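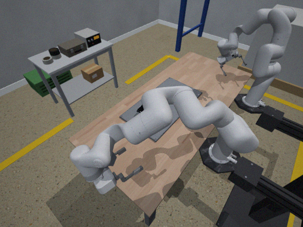 Butcher-block bench and two white arms (computer rendering)

Stonlow Seed Swap talk, March 14, 2020
Growing a cutting patch in a small front yard

Hi everybody, thanks for coming in out of the wind. I'm going to talk for a bit, then pass the seed trays, then we'll do questions. (Wait for the back row to sit down. Check that the mic is on, I forgot last time.)

Start with the yard. Mine is a strip in Stilldale between the porch and the sidewalk, and it was all lawn when I moved in. Bad lawn! It got mowed down to the roots every summer and by August it looked like a doormat. I wanted flowers for the kitchen table and I was tired of paying for them, so that was the whole plan.

Getting rid of the grass. I laid cardboard over it in January, soaked it, and put leaf mulch on top. Tell them about the tape — you do have to peel all of it off first. I didn't, and I'm still pulling up little plastic ribbons when I weed. By planting time the worms had done most of the work and I could push a trowel straight through.

What I sowed first. Calendula, bachelor's buttons and a packet of love-in-a-mist that my neighbor Da-eun Myung gave me over the fence. She told me to scatter it and walk away, and I fussed over it anyway. The calendula came up thick as a carpet and I couldn't bring myself to thin it. Please thin yours. Mine got mildew by midsummer, and the stems were too short for anything but a juice glass.

(Ask for hands: who has trouble thinning? Let them laugh, then move on.)

Spacing. I now give zinnias a foot each, which looks ridiculous in May. Cosmos get a bit more. Snapdragons I plant closer, and I pinch them when they have 6 leaves or so on the main stem... no, say "three sets of leaves," people get that mixed up. Pinching means you take the top off with your fingernails. It feels awful. You'll get more stems and you'll forgive yourself.

Sidewalk side. Everybody asks about dogs and foot traffic, so bring it up before they do. I put the tough stuff along the edge, yarrow and sea holly, and set the soft stuff two feet back. Kids pick things. I planted a clump of daisies right at the corner for them and that took care of most of it.

Tae-yang Do's trick. He gardens up on Yeo Street and cuts his flowers before breakfast, straight into a bucket of water he carries down the row. I used to wander out at noon with kitchen scissors and wonder why my zinnias flopped. Do the wiggle test here with the stem I brought: hold it low, shake it, and if the head bobs around, leave it another couple of days.

Seed trays. Going left to right, starting at the front table. Take a pinch, write the name on your envelope, pass it on. The love-in-a-mist is all descended from Da-eun's packet, so say thanks to her if you see her at the coffee urn. The sweet peas need a soak overnight and they want to go in soon.

Questions, then remind them to bring the pencils back.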